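Units > Automation 2 > Handouts > Site visit notes

Site visit: Tutance demonstration room, Clukbridge

Read these before the July tutorial. Our host was Evaristo Grasso, who ran the arm and took questions.

Items to know:
-- The demo is a pick-and-place cell with a multi-fingered hand. Each group got 27 minutes.
-- The arm was taught its path by hand first, then replayed at low speed.
-- Grasso's log showed 1628 grasps on the current finger set. Tutance services the hand at 3000.
-- Cable sleeves wear at the bend nearest the wrist. Check there first.

Soft packaging is harder to grasp than a carton. A bag changes shape under load, so the approach has to be replanned. A carton gives you flat faces and a known centre.

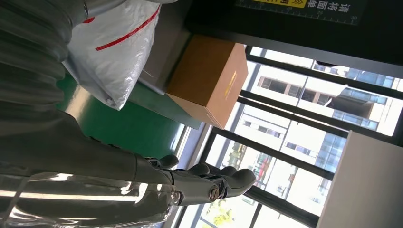 For the write-up, choose one item and sketch a grasp for it, labelling the contact points. Four pages maximum -- hand in to Aldo Tedesco.

Related items
Tsikata gripper worksheet
Jetgate open day: what to bring
Cell safety checklist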